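Two grippers, one table, and a long week of clicking

I promised a few of you in the comments that I'd get around to writing up the gripper comparison, and then April got away from me the way April does. So get yourself a coffee, because I never did learn how to write the short version of anything.

For anyone new (hello, and welcome!), I do all of this in simulation, on the desktop in my spare bedroom, in the evenings after the dishes. I used to have a little hobby arm clamped to the workbench and I loved it dearly, but it ate a servo every other month and I was forever sweeping up bits of cracked printed finger. In the simulator I can drop the arm through the table and all I have to do is hit reset. My knuckles are grateful and so is my wallet.

The room I use comes from a scene pack called Plunier. It's a living room with a wood table in it, the arm parked beside the table, and sun coming in so that one side of the table is bright and the other isn't. I picked it over the plain gray lab scene most people start with. The gray lab is easier on everything, and I wanted something with a bit of clutter in the background and a light that would bother the cameras, since the kitchens and living rooms of the people I know look a good deal more like Plunier than like a gray lab.

The two grippers are the Mirkitz and the Plidus. Both are two-finger models that somebody was kind enough to share. The Mirkitz has fingers on linkages, so the tips swing on a bit of an arc when they open and close. The Plidus is a straight parallel jaw: two pads on a rail, in and out, and that's the whole show. The controller for both is Arain, which I've been using since the fall and have written about here at possibly too much length already. I kept the gains the same for the whole comparison, and I'll come back to whether that was fair.

I started with the Mirkitz on the arm and the wrist camera switched on, and I spent my whole first evening doing nothing except opening it, closing it, and driving it slowly over the table with the keyboard.

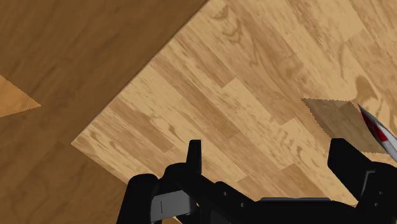
I really do recommend an evening like that before you run anything scripted. You find out where your fingertips are in relation to where the software believes they are, and in my case those were two different places. I had the tool point set for the Plidus, which is a shorter hand, so every time I told the arm to stop just above the wood, the Mirkitz tried to go visiting the underside of the table. In real life that would have been a very bad noise. On my screen the arm shivered a little and the log filled up with contact warnings, 357 of them before I noticed. I'd been looking at the camera window the whole time and not at the log. Lesson learned, again!

Once the tool point was right I wrote the actual test. It's very plain. The arm goes to a height above the object, comes down, closes, lifts, holds, and sets the thing back down. Each gripper got 50 tries at each object, with the object nudged to a slightly different place and angle each time. I let Arain do the nudging from a list, so both grippers got the same list, and I'm rather proud of that. In my last comparison I moved things by hand between runs, and Barbara Michalski, who reads this blog with a sharper pencil than I deserve, wrote to ask how I could be sure I hadn't been kinder to the one I liked. I couldn't be sure. I had been, probably.

Over the week the logger saved 3,639 picture files to my drive, between the wrist camera and the two fixed ones. I haven't looked at every one of them and I'm not going to pretend I did. I looked at all the failures and a good handful of the successes, and then I went to bed.

The thing I most wanted to know was how each hand would manage with flat, thin objects, since boxes and cans are no trouble for anybody. Flat things are where I always come to grief. 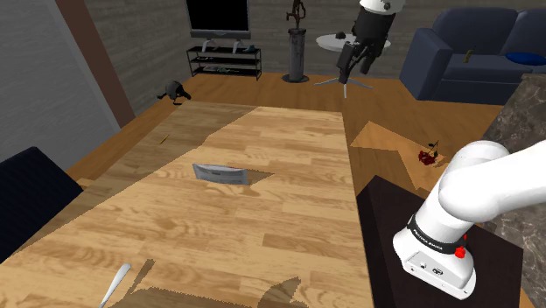

Arain plans its approach from straight overhead unless you tell it otherwise, and for most things that suits me fine. You get a clean path down, the elbow stays out of the way, and you don't have to think about which side the arm's base is on. The trouble comes with anything that has one good direction to be grabbed from. I'd set the thin gray piece up on its edge near the middle of the table, wider than it is tall, and with the bowed shape it has, there's a right way and a wrong way for the fingers to come down on it. Come down with one finger on each face and it's a lovely easy pinch. Come down turned a quarter of the way around and you're trying to stretch the hand across the whole width of it, and the fingertips land on top and squash it flat. The little yellow stick farther back on the table has the same problem lying down, with the added misery that it's on the shaded side and so thin from overhead that my color threshold kept losing it altogether. I ended up giving that one its own threshold, and I felt like a cheat the whole time I was doing it.

So before I could say anything about the hands, I had to sort out the wrist rotation. I spent most of Wednesday on that. What I settled on was dull and it works: take the longest direction of the shape from the fixed camera, turn the wrist so that the fingers close across it, and if the answer comes back wobbly, take another picture and average the two. There's a nicer way to do it, I'm sure, and somebody will tell me what it is by breakfast.

The wrist camera was less use to me in this than I'd hoped. I always picture it as being the hero -- it's right there, it's looking right between the fingers, what could be better? But when the hand gets low enough for the view to be really informative, the shadows on the wood start to move around as the arm moves, and my poor threshold takes a shadow for an object about as happily as it takes an object for an object. From one of the fixed cameras the shadows are still there, but at least the ones from the furniture and the things on the table stay put while the arm goes about its business, and I could mask them. I use the wrist view now for the last little correction and nothing else.

As for the hands themselves, here's where I came out.

The Mirkitz is the friendlier gripper for upright thin things. The swing of the fingertips worried me at first, as they drop a bit as they close and I was afraid they'd dig into the table, and on low objects they did, until I raised the closing height by 9 millimeters. After that the same swing became a help. The tips came in a little under where they'd started, and the object seemed to settle down between them and stay settled. I had very few slips on the lift. I had more trouble on the release, when one finger would let go a hair before the other and the packet would lean, think about it, and topple over. If you only need to pick things up and drop them in a bin you'd never notice. If you want them standing up again afterward, you will. 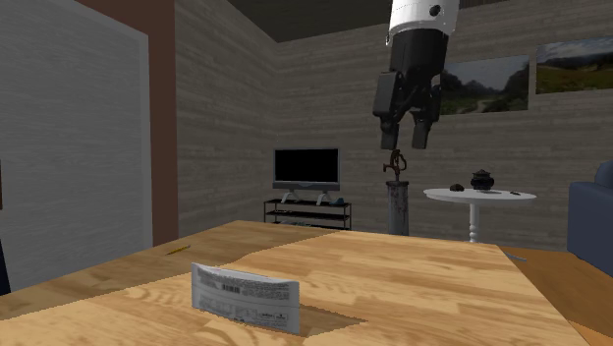
The Plidus is the better hand for anything lying flat. Its pads stay at the height you put them, so I could bring it down until it all but brushed the wood and close it without holding my breath. The yellow stick came up on most tries once the rotation was right, which I couldn't say for the Mirkitz even on its best evening. But it's a fussy hand about being centered. If the object sits nearer one pad than the other, that pad gets there first and shoves, and a light thing standing on its edge won't put up with much shoving. I watched it bowl over the same poor packet again and again and found myself apologizing to it out loud. My husband came in to ask who I was on the phone with.

Was it fair to keep the same Arain gains on both? I've gone back and forth. The Plidus closes quickly at those settings, and I suspect half of its shoving would turn into gentle nudging if I slowed it down near the end. On the other hand, the Mirkitz was being handled by settings I'd tuned for the Plidus months ago, so if anybody started with an advantage it was the one that did the bowling. I think the honest thing is to run the upright object over again with a slower close on both and see who's left standing. Barbara, I can hear you nodding.

If you made me choose one to leave on the arm, it'd be the Mirkitz, and the reason is mostly that my own project has more upright things in it than flat ones. For somebody sorting pencils it would go the other way. I'd also say to anybody starting out that the rotation fix made a bigger difference than swapping the hand did, and it was free, apart from a Wednesday.

A few loose ends, for those who asked. Yes, I'll put up the list of nudges so you can run it yourselves; I need to take my rude comments out of the file first. No, I haven't tried suction, and please stop tempting me. And the person who wanted to know whether Plunier runs on a laptop: mine managed it with the shadows turned down, but the fan sounded like a hair dryer and I gave up after one run. With the shadows down the yellow stick was suddenly easy to find, too, so I'd be careful about trusting a number you got that way.

Next up is the slower close. I've got the script half written already, and the packet is back on its edge waiting for me.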